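Before You Start: Clearing and Checking the Surfaces

We know you're eager to get going with your Trurkitz home tidying kit, and we promise this part goes quickly. Please do read it through once, though — a few quiet minutes now will save you a good deal of bending down later on.

1. Choose one surface and stay with it until it's done. A gray wood-grain top with a fine, streaky pattern is a good one to begin on. Wipe along the grain with the dry Skurkico cloth, and look twice at any darker smudge before you reach for the spray. 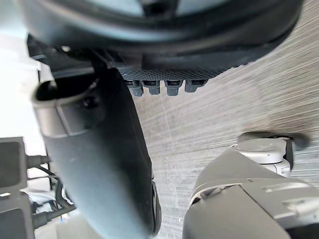
2. Move on to the floors. Carpet comes first, so that any lint you stir up can be swept off the hard floor afterward. Go over it slowly by hand and pick up whatever you find (coins, caps, the odd button).

Note: The small storage tray holds up to 12 items. Empty it before you change rooms.

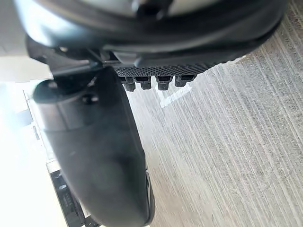

Gray carpet, step 2.

3. Now look over the hard floor. Pale, veined patterns are lovely to live with, but white things do tend to melt into them, so crouch down and let your eye travel along the floor, especially beside tall cabinets. Remote controls go in the Jaramillo basket, and cords should be coiled loosely and set aside.

Caution: Never leave a remote control on the floor where people walk. A cracked battery cover can let the batteries roll out, and small children find them very quickly.

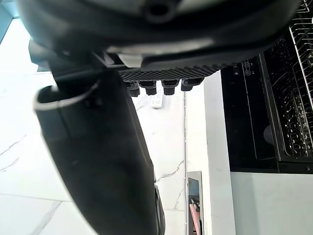
White remote control on the marble-patterned floor, step 3.

4. Put everything back in its proper place, then turn to page 11 for the weekly routine.

Text by Noemi Escobedo. Revised December 2020.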